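Posted in: Course Notes > Home Robotics > Session 6

Simulate before you build? Read this before Tuesday.

Most of you want to skip ahead to the arms. The Marau workshop bench is free, the Ander hands are in the cabinet, and a simulated kitchen looks like homework. Fine, but a pair of arms costs us 2679 to replace and a rendered pepper costs nothing to drop.

Start with the right hand. Get it to hold the pepper over the cutting board and keep it there while the left hand stays open over the counter. Run 600 trials and log every one, including those you would like to forget.
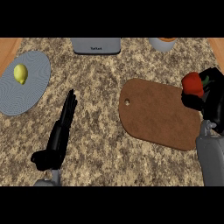 One reader of last term's notes objected that 600 clean grasps in a simulator say very little about a real pepper, which has wax on it and gives a little when squeezed, and that the hours would be better spent at the bench.

I half agree. Friction in the Prurnaseck model is a guess – somebody typed a number and it stayed. Going from 600 trials to 1000 won't fix that. What the runs do catch is bad wrist paths and sloppy code, and those are the faults that break hardware.

Bring your log and one failure you can explain. "The sim was wrong" is not an explanation unless you can say where.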